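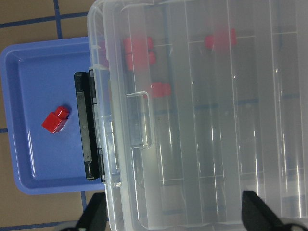
Visit to the Trummer lens lab
3 February 2021

Our practice sends most of its finished-lens orders to Trummer, and until last month I had never seen where they go. Regula Ruchti, who runs the surfacing side, offered to take a few of us through on a slow afternoon. Sheyla Ccori came from our front desk, and Hiếu Lý drove up from the Garkar office.

The lab is behind a row of tire shops and has almost no sign. You come in through the shipping door. We filled out a health form, put on shoe covers and safety glasses, and were asked to keep our coats in the hall.

Orders land in a small room at the front where two people check each one against the frame. This took longer to explain than anything else on the tour. Regula said the most common trouble is a missing or wrong fitting height on progressives. When that happens the job goes on hold and someone calls the office. Sheyla asked how long a hold usually lasts and was told it depends mostly on how fast we call back. She wrote that down.

From there the blanks are blocked, which means they are fixed to a holder so the machine can cut the back surface. Trummer replaced its old generators in June with a pair from Droster. They are quieter than I expected, and you can talk next to them without raising your voice. Polishing is on the other side of the same wall and smells a little like wet chalk.

On a full day the lab puts out 567 pairs. It was less than that when we were there. Kazimiera Nowakowski does final inspection with one other person. She reads each lens on the lensmeter, looks at it under a strong lamp, and checks the coating at an angle. She showed us a lens with a faint swirl near the edge that I could not see until she turned it for me. It was going back to be made over.

The coating room was closed to visitors, so we watched through the window. Themis Athanasiadis, the coating manager, came out and answered questions for 10 minutes. Hiếu asked about blue-filter coatings, as we get a lot of requests from parents whose kids are in school on a laptop all day. Themis said they make what the office orders, and that advice about screens is a matter for the exam room. We tell parents about breaks and distance first, and I plan to keep doing that.

A few practical points for our own staff. Send the frame with the order on any wrap style. Use the Vustent form for prism, not the notes box, which does not print on the tray ticket. Rush jobs have to be in before noon, and the lab charges for a rush even if the frame arrives late.

Regula said they can take another small group in the spring, four people at most. If you want to go, tell Sheyla and she will set it up. Wear flat shoes. Parking is on the street.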